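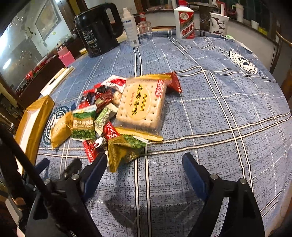

Hand-held gripper beside the snack pile, jaws open, blue pads fitted.

Last updated in March

Hand-held gripper keeps squashing or dropping wrapped snacks. Worth fixing, or wrong design?

Posted by Jusura

I built a hand-held gripper at our shared workshop from a set of free plans. Two jaws, black brackets and linkages, dark blue finger pads, cable running back to a box I put together myself. The idea is to record a lot of pick-ups by hand and later teach a small arm to sort things into bins. The plans claim it will "handle everyday items." I have my doubts.

I've been trying it on a heap of wrapped snacks on the dining table, because that's what was in the house. Small hard candies are fine. The clear packet of square crackers is a pain. If I close on the middle I hear crackers break. If I go for the crimped seal at the end, the packet swings and slips out maybe half the time. The gold-and-green seaweed packets slide over each other and I come up with two or none.

I've done 300 pick-ups so far and I'm not convinced more of them will help. People on the build page keep telling me to "just get more data." More data of me dropping crackers? Is this a pad problem, a linkage problem, or is the whole two-jaw thing oversold for soft packets?

Also, the tablecloth is plaid. One person told me a busy pattern will ruin the recordings and another said it makes them better. They can't both be right.

14 comments

Dela Peña

I'd be careful about blaming the design before you check the boring stuff. When I built mine the jaws had enough slop in them that the pads met at an angle, so all the force went through one corner. That will crack a cracker every time. Close the jaws slowly on a strip of paper and pull. If it slides out easily at the tips but holds near the back, your pads aren't parallel.

Take the bolts out one at a time and look at the holes. On my first set they had worn oval. I reprinted the brackets and used longer bolts with lock nuts, and it got better. It did not get good. Anyone who says a rigid two-jaw gripper is happy with puffy packets is selling something, or has only tried it on blocks.

For the crackers, grab the seal but come in so the jaws close across it, with the packet hanging straight down. Then wait a second before you move sideways. You can feel the swing in your wrist and you'll learn to let it settle. Whether your arm will learn the same thing from 300 tries, I wouldn't bet lunch on it. I had more than 100 good grabs of one single packet before mine did anything I'd call deliberate, and it still lost the thing when I turned the packet over.

On the slippery ones: spread them out first. A heap is a much harder job than a row, and I don't know why every set of plans jumps straight to the heap.

Brudport

get softer pads. mine are 4 mm foam with a bit of rubber glove over the top and they grip anything. took me 16 minutes. tablecloth doesn't matter

Gurkodia

Foam works until it doesn't. It packs down and then your jaws close further than they did when you started, so the early recordings and the late ones don't match. If you go that way, swap the foam on a schedule and write down when you did it.

I don't agree that the cloth doesn't matter, but I don't buy either of the stories you were told. A pattern isn't magic and it isn't poison. What hurts is using only that one cloth, in that one light, with the same kettle and bottles along the back, and then moving the arm to a bare bench at the workshop. Mine worked nicely at home and fell apart over there. Do a batch on the plaid, a batch on something plain, and shove the stuff at the back around between batches.

I'd also ask what the arm is for. If the end goal really is sorting packets into bins, look at a small suction cup before you put another month into jaws. It has its own troubles with wrinkled wrappers, and the pump is loud. If the goal is to learn how these things get trained, stay with what you've got and pick easier objects for now. Leave the crackers for later.

Jusura

Did the paper test. Slides right out at the tips, stuck fast at the back, so the pads are off. I'll redo the brackets before I touch anything else. Still not sold on "everyday items."

22 people found this page helpful
3 shares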